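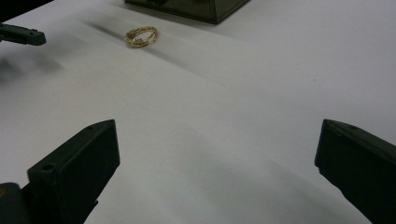

How Do You Teach a Robot to Pick Things Up?

My name is Carol Tunstall, and my job is showing robots how to do stuff. I don't use a whiteboard. I use a thing we call the grabber, and I get to play with it all day long (well, my boss calls it work!).

Think about how you learned to tie your shoes. Somebody showed you, you tried it, and you got it wrong a bunch of times. Robots can learn by being shown, too, except they need a LOT more showing than you did.

So I hold the grabber in my hand and squeeze, and its two jaws close, like a crab's claw. It carries a camera, so everything I do gets saved as a little movie. One movie is one example. For a single job, like picking up a ring, we want nearly 2000 of them!

Why so many? Well, say I always put the ring in the same spot. The robot might learn to reach for that spot even when the ring is someplace else. Silly robot! So I move it. I tip it up on its side. My friend Aurelia Moldovan changes the lights, because shadows can fool a computer, and then I start over.

Small shiny things are the hardest, if you ask me. My best day ever with a ring was 81 examples, and my hand was so tired I ate my soup with the other one.

All those movies go into a computer program that hunts for patterns. What does a ring look like from far away? From up close? When should the jaws shut? Then a real robot arm gets a turn, and when it misses, we go make more examples of the part it missed.

Want to try it at home? Grab some kitchen tongs and a button, and ask a friend to move the button after every turn. Watch what your hand does differently each time.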